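휘트니스 시설용 작업 데이터 수집 키트 Tora 써보신 분 계신가요

Samuel
4월에 등록 · 로봇/자동화 게시판

아파트 커뮤니티 헬스장 기구 청소를 자동화하는 과제를 검토 중입니다. 양팔 로봇 본체는 이미 있고, 사람이 작업하는 모습을 1인칭으로 기록해서 모방학습에 쓸 데이터가 부족한 상태입니다.

Jaltmont에서 파는 Tora 키트가 후보입니다. 머리 장착 카메라, 기록 장치, 구간 분할 및 라벨링 소프트웨어가 한 세트이고, 견적서에는 기본 구성이 작업 구간 1000개까지 처리 포함으로 되어 있습니다. 궁금한 점은 다음과 같습니다.

- 흰색 프레임처럼 반사가 심한 표면에서 손 자세 추정이 유지되는지
- 한 손으로 지지하고 다른 손으로 닦는 동작이 양손 라벨로 분리되는지
- 구간 1000개가 실제 학습에 쓸 만한 양인지
- 유리창이나 통행인이 있는 장소에서 익명화 처리가 되는지

영업 쪽 답변은 전부 "가능합니다"여서 실제로 돌려본 분 의견을 듣고 싶습니다.

tora_user_b

키트는 안 써봤는데 카메라만 따로 사서 오픈소스로 돌리는 게 쌉니다. 라벨링은 어차피 사람이 다시 봐야 해요. 통행인은 그냥 블러 처리하시면 되고요.

기구정비8년

헬스장 기구 닦기 작업으로 두 달 운용했습니다. 질문 순서대로 적습니다.

1) 반사 표면
기본 자동노출에서는 흰색 기둥이 과다노출되고, 기둥에 댄 손끝 윤곽이 같이 날아갑니다. 손목까지는 추적이 유지되지만 손가락 끝 관절의 신뢰도가 떨어집니다. 노출을 수동으로 한 단계 내리면 대부분 해결됩니다. 대신 검은 원판 거치봉이나 웨이트 스택 쪽은 디테일이 죽으니, 닦을 대상이 검은 부품이면 설정을 따로 저장해 두십시오.

2) 양손 분리
됩니다. 왼손 "지지", 오른손 "닦기"와 "파지"가 각각 별도 트랙으로 들어갑니다. 문제는 휴지입니다. 구겨진 흰 휴지가 흰 기둥에 붙으면 물체 마스크가 기둥과 합쳐지는 경우가 잦았습니다. 색이 있는 천으로 바꾸면 인식률은 올라가지만, 현장에서 휴지를 쓸 계획이면 휴지로 수집하고 마스크를 수정하는 쪽을 권합니다. 반지는 추적에 영향이 없었습니다.

3) 수량
동작 종류를 몇 개로 나누느냐에 달렸습니다. 저희는 "기둥 닦기"와 "손잡이 잡기" 2종으로 시작해서 종류당 500개씩 배분했습니다. 같은 기구에서만 모으면 다른 기구로 옮겼을 때 성공률이 급락합니다. 기구를 자주 바꾸고, 쓰레기통이나 의자 같은 주변 물건도 치우지 말고 그대로 두십시오.

두 동작의 시점은 이런 식입니다.
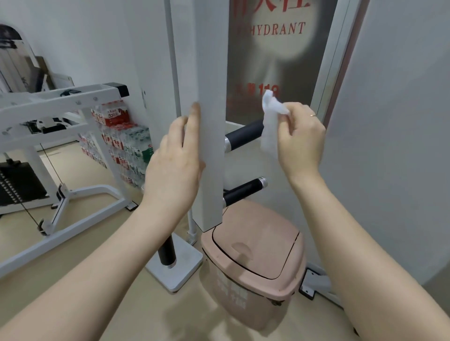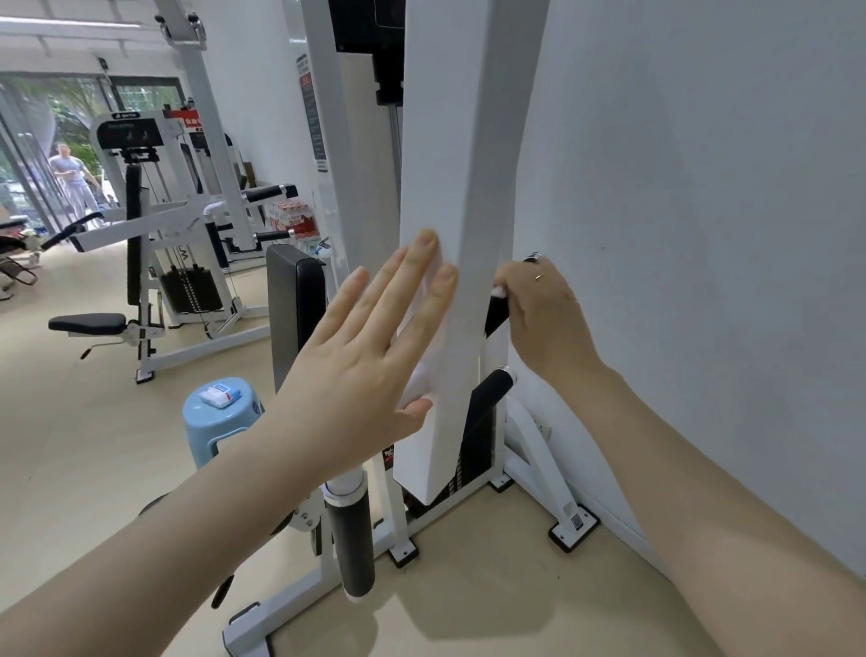
4) 익명화
얼굴 블러는 기본 구성에 있습니다. 다만 유리 너머 인물은 검출 임계값을 낮춰야 잡힙니다. 낮추면 오검출이 늘어 안내 스티커의 글자까지 뭉개지는 경우가 있었습니다. 기구 QR 라벨은 자동 처리 대상이 아니므로 필요하면 수동 마스크를 추가해야 합니다.

단점도 적습니다. 기록 장치 내보내기가 느리고, 구간 경계를 수정하면 양손 트랙의 시간축이 어긋나는 버그가 있습니다. 원본을 반드시 따로 보관하고, 수정 후 다시 동기화하십시오. 머리 카메라는 고개를 숙일 때 아래로 밀리는 편이라 밴드를 조이고 매 세션 시작 전에 각도를 확인해야 합니다.

구매 전에 자기 현장 영상으로 시험 처리를 요청하는 것이 제일 확실합니다. 저희도 그렇게 했고, 1)의 노출 문제를 그때 발견했습니다.

Hiker

윗분 의견에 대체로 동의합니다. 추가로, 힘 데이터는 이 키트에 없습니다. 닦는 압력까지 재현해야 하는 과제면 영상만으로는 부족하고 로봇 쪽 원격조작 데이터를 섞어야 합니다. 손잡이를 잡고 위치만 맞추는 정도면 영상으로도 됩니다. 견적서에 재처리 비용이 포함인지도 확인하세요. 저희는 라벨 체계를 바꾸면서 재처리 분을 별도로 청구받았습니다.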